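Print this page
E-mail this thread

1/ I was asked to write our house rules for hand-held gripper recording in a form that fits in a thread. I write them in August, after one season of mistakes, mostly mine. English is my third language, so please be patient with me.

2/ First rule: one gripper, one operator, one check sheet. We had 1,235 recordings in the first batch and could not say for part of them who had held the tool. The sheet has eight lines now. It takes less time than finding your shoes.

3/ Second rule: look at the finger pads before every session. The textured face must be clean and the two pads must meet straight. If the seam between them opens on one side, stop and change the pads. Do not "finish this one first".

4/ Third rule: the printed marker is part of the instrument. No tape on it, no fingerprint, no bent corner. If somebody knocks the bracket, the session ends there and we calibrate again. 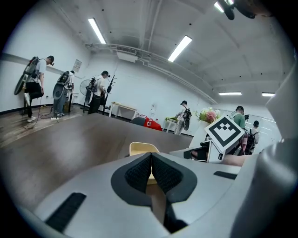 Santosh Pandey replied: I would put calibration before the pads on your list. Clean pads with a moved marker give you very nice data that is wrong. At Ramwood we repeat it every morning and again after lunch, also when everyone swears it was not touched.

12 replies · 31 shares

5/ Santosh, I accept this. Twice a day goes into the text, and I will change the order. Our draft said only "regularly", and this is a word that allows everything.

6/ Fourth rule concerns people with backpack rigs. Put the pack on while standing still, and ask a second person to check the straps. Sitting down with the pack on is permitted, bending quickly is not. Whoever feels pain in the shoulders takes it off, and the batch can wait.

7/ Fifth rule: cables on the floor. Power strips go against the wall, and any cable that crosses a walking path is covered or moved. I know this sounds like an office safety poster. I still want it in writing.

8/ Leena Leinonen asked me by message if a batch must have a fixed size. In our rules, yes: 1,000 recordings, then a pause and a review before the next. At Nurkutau we once went to 3,948 without any review and threw away more than I like to say here.
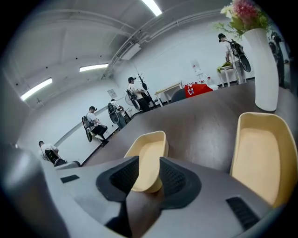

9/ Sixth rule, and the one I argued for longest: every change of fingers is a new configuration. It gets its own name in the log, even if the task and the operator stay the same. A scoop holds an object from beneath and touches it in other places than a flat pad does, so the two kinds must not be mixed under one label. With a pair like these cream-yellow ones, where the right scoop stands so tall in the view, write also which finger is on which side.

10/ Seventh rule: the table. Note the surface and where the lights are. A table with a sheen gives reflections, and the person who reads the log next month was not in the room.

11/ What is still open: how long one person may record without a rest. Geert Dewulf wants a fixed limit. I prefer that the operator decides, but I have no strong argument yet. If your lab has a written number, please send it to me, with the reason if you know it.

12/ The corrected text goes to Tươi Khúc for reading tonight. I will post the link under this thread when she has finished.

9 replies · 24 shares
Search this site Enter keyword Go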